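Freeing up space on a tablet before a system update

2018-12-04

The update notice comes up, you press install, and the tablet tells you there isn't enough room. It happens a lot on older models with small storage, and the download is only part of the problem. The installer has to unpack the file before it can use it, so a 632 MB update may want twice that or more free.

Check what you've got first

Go to Settings, then Storage, and wait for the bars to finish filling in. On the older of our two tablets this takes a good minute. Write down the free figure. Ours said 349 MB, with the update asking for 1258 MB, so there was a fair way to go.

Clear the cached data

On most versions you can tap Cached data on the storage page and clear the lot in one go. If yours doesn't offer that, open the apps one at a time and press Clear cache. Leave Clear data alone unless you are happy to sign in again and lose whatever the app has saved.

Browsers and video apps are usually the worst. The Gastska recipe app was sitting on more than 700 MB here, nearly all of it step-by-step videos that had been watched once.

Move the photos off

Plug the tablet into a computer with the cable and copy the DCIM folder across. Open a few of the copies on the computer, including a video, before you delete anything from the tablet. Some gallery apps keep deleted pictures in a bin for a month - empty that as well or the space won't come back.

A memory card will do instead of a computer. We use a plain Gamage one. Put the card in with the tablet switched off, format it from the storage page, and move the files with the file manager. Formatting wipes the card, so check what's on it.

Look in the Downloads folder

Old PDFs, boarding passes, the same menu saved four times. Sort by size and start at the top. Installer files ending in .apk can go once the app is on the tablet.

Remove apps you can get back

Games are the big ones. Anything that came from the store can be put back later, though a game that doesn't save to an account will start from the beginning. Apps that came with the tablet often can't be removed, but Uninstall updates under the app's page will shrink them.

Then run the update

Restart first. Charge to at least half and leave it plugged in. Use the wi-fi at home, and keep the tablet somewhere flat and away from the sink or hob if it normally lives in the kitchen. Ours goes in a Plidum stand, but any shelf will do. Don't hold the power button down if the bar seems stuck, as the last stretch can be slow.
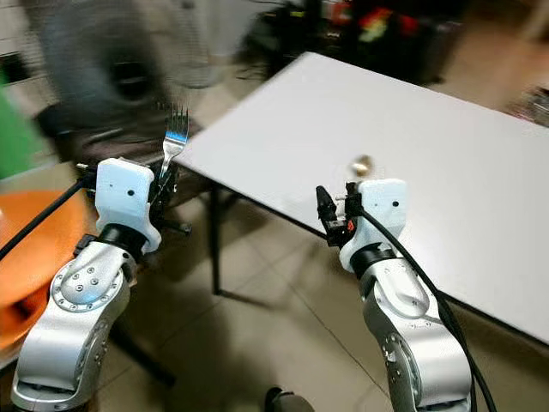

Sorkeleck wrote in to say that clearing the cache made no difference on a tablet last updated in June, and that the space only came back after the half-finished download from the first attempt was deleted. It was in the Downloads folder under a long name ending in .zip. Worth a look if your update has already failed once.

After the update, check the free space again before putting the games back on. The new system may take up more room than the old one.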